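Week 6 – What a jury may ask for once the door is shut

Welcome back, everyone, and do bring your Farley casebook this time, as we'll lean on it a good deal. Last week we left our twelve jurors with the judge's instructions in hand. They can send out a note, and most juries sooner or later do.
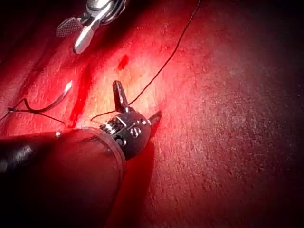 One of you wrote in to ask whether a jury could simply request the whole transcript, all 292 pages of it, and whether a judge would have to say yes. A lovely question! In the Plolov problem the judge offers a read-back of one witness, and that's the usual way. 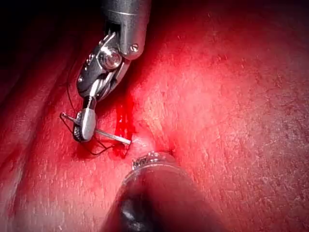

Fig. 2. Instrument wrist and gripping jaws.

Next, please read Geddes on deadlocked juries – slowly, if you can manage it.
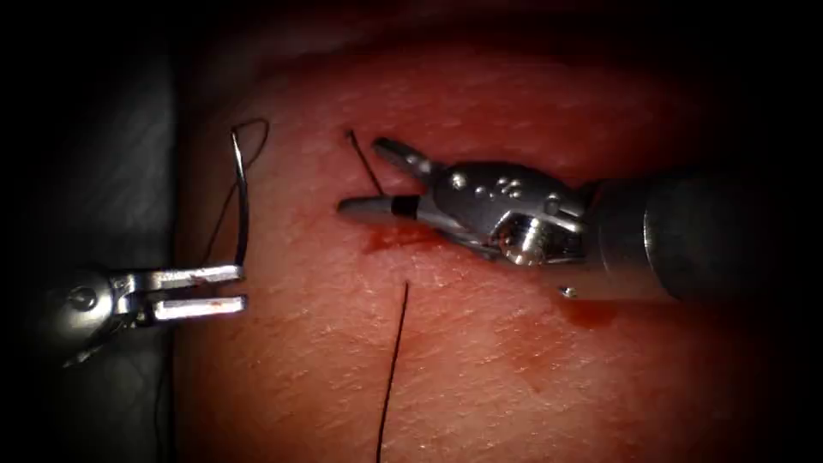
Fig. 3. Two instruments over a tissue pad.

Look at how gently the judge words the second instruction, and mark any phrase that might lean on a holdout.

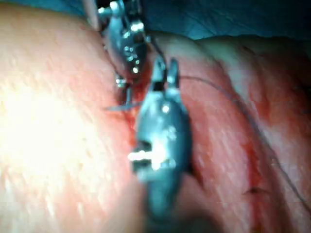 Idby, our other reading, goes further and asks when a judge should stop and declare a mistrial. Two pages on that by the end of April, please.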